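Wipes, Boxes and the Round Table
3/4/18

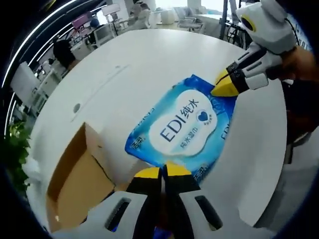 I have been putting off the round table since January. It was supposed to be where we ate breakfast when we moved to Gradstead. It turned into the place where deliveries get opened, and then the place where deliveries stay after they get opened.

This week I decided to clear it and keep it clear. I gave myself one evening. It took two.

The first job was the cardboard. I keep boxes longer than I should. Some of that is because I had to return a desk lamp to Clevano last year and they wouldn't take it without the original carton. After that I kept everything. I had a stack in the hall closet that fell over whenever I opened the door. I went through it and kept one small, one medium and one large. The rest got flattened and taken down to the recycling room, which was full, so I had to bring half of them back up and try again the next morning.

Filler is worse than boxes. The white fluffy kind gets on the rug and on my socks. Our building doesn't take it with the paper, so I stuff it into one bag and use it when I mail something. I mail something maybe twice a year. The bag is pretty full.

The second job was working out where the wet wipes should live. I go through a lot of them. I buy the pure water kind, the EDI ones in the blue and white package with the Chinese lettering, and I use them for hands, for the table, for the dust on top of the refrigerator, and for the car if I remember to carry a pack down. They don't have much smell, and that's the main thing I want from a wipe. I tried a lemon kind from Holovko for a while and the whole apartment smelled like a rental car.

Up to now the packs have been wherever I last put them down. I would have one open in the bathroom, one open in the kitchen and one open under the couch that had dried out. I threw away two dried-out ones while I was doing this.

So the new arrangement is as follows. One open pack in the kitchen, on the shelf by the window. One open pack in the bathroom. Everything unopened goes in the hall closet where the boxes used to be. I store them flat. I stood them on end once and the bottom wipes were soaked and the top ones were nearly dry.

I also bought a shallow bin from Zistureo for the closet shelf. It cost 16 dollars and is an inch too deep, so the door doesn't quite close unless I push the bin in sideways. I'm going to leave it that way for now.

Cleaning the table itself took five minutes. It's white, so it shows everything, and there was a ring from a coffee mug that I had given up on. Baking soda and a damp cloth got most of it. There's still a faint line if you look from the kitchen side.

We had breakfast there this morning. The chairs still need felt pads and one of them rocks. I have a package of pads somewhere, probably in the closet, behind the bin.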